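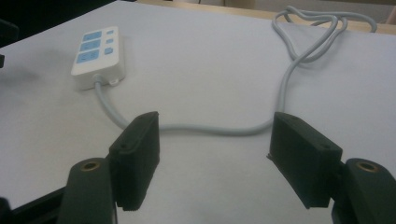

Speaker notes: Cords and power strips in a shared workroom
Talk for the new members' evening, Flultoton. Length 20 minutes, then questions.

Start (2 minutes)

Good evening and thank you for coming. Ask who has a power strip at home. Wait for the hands. Then ask who knows how old it is. Wait again, do not hurry.

Say: tonight I want to speak of a very simple thing, how we put away a power strip and its cord at the end of the evening. When I joined the workroom I thought this was not a subject for a talk. Then we had our move from the old rooms in Borilley, and I was the person who opened the boxes. One box had 8 power strips in it and all the cords were one knot. I needed most of a morning with it.

Part one: look before you wind (5 minutes)

Point to the strip on the slide. It has three sockets, light blue, and next to them three small blue switches. The cord is light grey and goes across the white table to a tangle of loops at the far side. I will use this strip for the whole of part one.

First, switches off. Then the plug comes out of the wall. Hold the plug by its body. Please do not pull on the cord, even if the wall socket is behind the bench and you are tired.

Now the place where the cord goes into the housing. Show it on the slide, the near end. It is called the strain relief. It is there so the cord does not bend sharply at this point. When people wrap the cord very tight around the strip, the first bend is exactly here, and after some months the outside of the cord can open. Bring the cut piece from my bag and pass it around the room. (Ask for it back! In Aoun I forgot and it went home with somebody.)

Run the cord through your fingers from the strip to the plug. You feel for flat places, soft places, cuts. If you find one, the strip goes in the red box by the door, with a note. Do not repair it with tape.

Part two: the winding (7 minutes)

This is the part with the hands. Give one cord to each pair of people.

Begin at the strip end and let the tangle fall open on the table. Do not pull the loops tight. Most of what looks like a knot is only loops lying one over the other, and if you lift the top one it comes free. Push the plug back through only if you are sure.

Then make a loop the size of a dinner plate. The second loop goes the other way, with a half turn of the wrist, so the cord does not get a twist. Show this slowly three times. Left-handed people should sit opposite me, for them it is like a mirror.

If they ask why not around the elbow: it is quick, but it puts a twist in every turn, and next time the cord jumps off the table like a spring.

Close the coil with a cloth strap. We have a bag of 64 straps from Ukwood, this is more than enough. No rubber bands, they get old and stick to the cord.

Leave a hand's length free between the strip and the first loop.

Part three: where it lives (3 minutes)

Strips lie flat on the middle shelf, coil beside the strip and not on top. Long ones on the left. The label on the strap says the length, please write it large.

A strip which is in use stays on the table where we can see it. Not under a rug, not under a coat. One strip does not go into another strip. The heater never goes into a strip, it has its own wall socket beside the window. Say this one twice, the winter is coming.

If there is time

The story of the kettle and the glue pots. Skip it if we started late.

Last things (3 minutes)

Collect the practice cords and check that each pair has closed the strap. The next talk in this series is on extension reels, in April, same room. The sheet for names is on the table at the back, and the tea is ready after the questions.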